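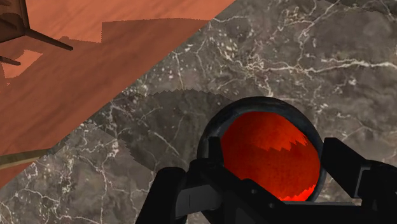 3.2 Rehearsing the grasp in simulation

Before Dreno, our shared-workshop arm, was allowed near real dishes, every grasp was rehearsed in a simulated kitchen that runs on the workshop's one decent desktop. We enjoyed this stage more than any other! The wrist view in Figure 2 comes from such a run: the gripper closes on a dark-rimmed bowl with a red-orange interior, over a marble countertop. The saw-toothed edge between the bright and shaded red inside the bowl comes from the renderer's coarse shadow map – we left it alone, and it gave our rim detector some healthy trouble.

Figure 2. Simulated wrist view during a bowl grasp.

The finger model was drawn by Soledad Ponce from caliper measurements of our own gripper, and Getsemaní Maldonado wrote the controller that closes it. We ran 101 trials with the bowl placed at random within reach. Of these, 11 failed at first contact, nearly all with the rim lying close to the base of one finger. Moving the approach point outward by 18 mm cured most of them, and we were delighted to see the same offset carry over to the bench with no further tuning. The controller settings used there are the ones saved on 2022-08-08. Bench trials are covered in Section 4.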